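Subject: Re: [oldglass] third-party batteries that won't seat

Soledad Gallegos wrote:

> I bought two of the Plosus replacement packs for my bridge camera
> because the original now holds a charge for as long as it takes
> to remove the lens cap. The listing said compatible. The pack goes
> in, the door closes if I lean on it, and then the camera tells me
> to use the correct battery and shuts down. The charger likes them
> fine. Do I file the contacts, file the plastic, or file a
> complaint?

Complaint first, Soledad, and leave the file in the drawer. Once you've shaved a pack, no seller on earth will take it back, and they will ask for photos.

"Compatible" covers a lot of ground in a battery listing. Sometimes it means the voltage matches. Sometimes it means the shell is the right shape. What you need is both of those plus a little chip that tells the camera what it wants to hear. If the charger takes the pack and the camera doesn't, my money is on the chip. Chargers are easygoing. Mine once spent a whole night charging a pack that I later found had died in the previous decade. 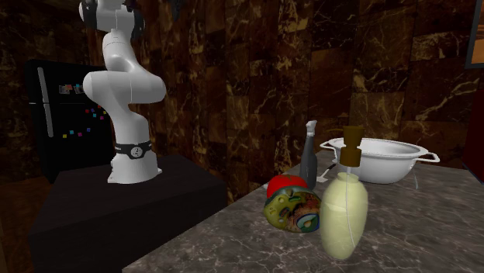 The door business bothers me more than the message does. A pack should drop in under its own weight and come out when you flip the catch. If you have to lean on the door, either the case is molded a hair too thick or it has started to swell, and you don't want to learn which with the thing wedged inside a camera they don't make anymore. Lay it on a flat surface and see if it rocks. If it does, it goes to the recycling place, and you get your refund by sending them a picture. Don't mail a swollen battery to anyone, even if you feel they've earned it.

Before you write to Plosus, try the dull things. Wipe the contacts with a dry cloth, on the camera side too. Charge the pack all the way, since they ship them half full and a few bodies get fussy about that. Then look in the menu for the firmware version. Some makers slipped in an update that refuses any pack without their own chip, and if your camera has had it, the older third-party packs are finished. You can't roll it back, at least not by any method I'd put my name to.

I went through this in December with a Haberkorn pack. It worked for three weeks, then the camera decided they had never met. The seller's advice was to take it out and put it back in. I did this five times, with feeling. 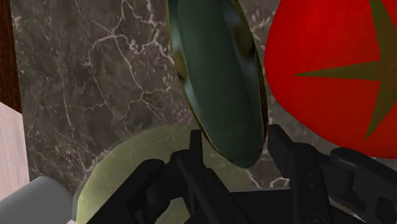 Rory Cowie wrote back to me off list to say the firmware theory is only half of it. On his body the update was never installed and the Haberkorn still got refused, but only when the camera was cold. He keeps the pack in an inside pocket until he needs it and has had no trouble that way. He also thinks the sideways label matters, the one with the revision letter, and that anything before C is a coin toss.

I can't argue with the pocket. My revision letter has worn off, so I can't argue with that either.

As for what to buy instead, Plendora packs have been good to me. They cost some 5 dollars more than the Plosus and hold less than the number printed on them, but so does every battery I've ever owned, including the ones in the smoke alarm. Order one, not a pair. Check that the listing gives your exact model with all its letters, and be suspicious of any that names every camera ever built. Shiela Sison had a spare for that series if the group wants to pass it along. Ask her before you spend anything.

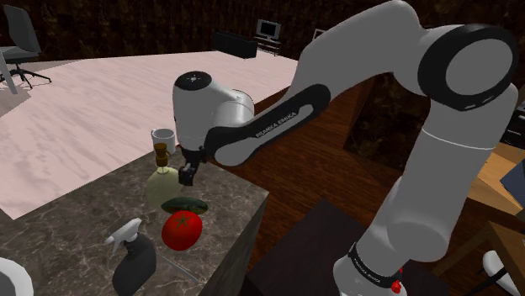

Robot arm at the kitchen counter, gripper next to a bottle (render)

Let us know what Plosus says. If they tell you to take it out and put it back in, I have notes on technique.

Bradley Rudd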